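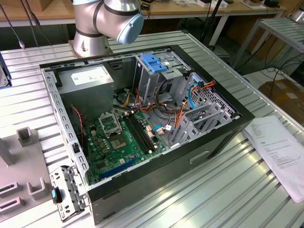 ## 850 goes at a dead computer

Lellen, 13/02/2025

The unit is cold and smells of solder. An old desktop tower on its side, a silver arm over it, cables everywhere. This is where Jodatero gets its examples - one screw, one latch, one awkward cable at a time.

The idea is easy to say. Show a learning system enough good tries at a job and it starts to work out the job for itself. The job this season is taking old computers apart and putting them back together. Parts worth saving, mostly. Drives, memory, power supplies. Starach, the recycling firm paying for half of it, wants the drives first.

So somebody has to do the showing. A person sits at the controls and steers the arm through the task while everything is recorded. Start, reach, grip, lift, place, stop. Then put it all back and go again. The target is 2000 recordings by May. When I visited they had 850.

It is slow work and it is hard on the shoulders. A shift is 4 hours with breaks, and the good operators get faster for the first two and then worse. Mistakes get kept, mind you. A fumbled grip that ends well is worth having, the team says, becuase the arm will fumble too one day and needs to know what comes next.

What they throw out is the dull stuff. Long pauses. Someone scratching their nose with the arm hanging still.

### The drive problem

Drives sound simple. Big flat box, slides in, slides out. But the caddy has a rail, and the rail wants to go in straight, and a gripper has no fingertips to feel with.
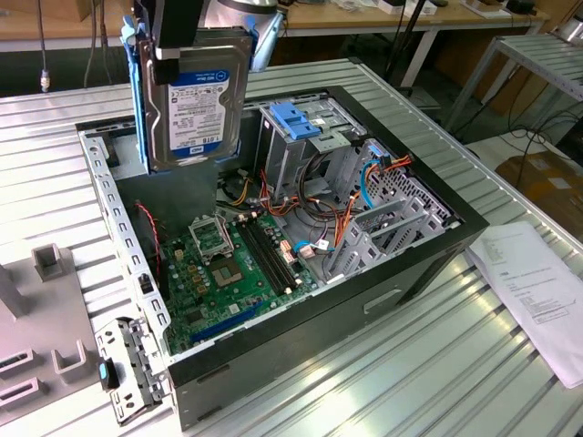 Tilt it a touch too far and it jams on the cage. Push harder and you bend something. A person wiggles it without thinking - try writing down a wiggle. That's the whole case for recording hands at work instead of typing out rules, and it was made to me three times before lunch.

Early results are mixed. Trained on the first batch, the arm got a drive home in 81 tries out of every hundred, on a tower it knew. On a different make it was a good deal worse, and no one wanted to give me the number.

More variety is the answer, or so they hope. Different towers, different lighting, the case turned a bit each time. Khúc, the small outfit that writes the control software, wants the messy cables left in too. Tidy ones teach bad habits.

I had a go before I left. Dropped the drive twice, got it in on the third. They kept all of it.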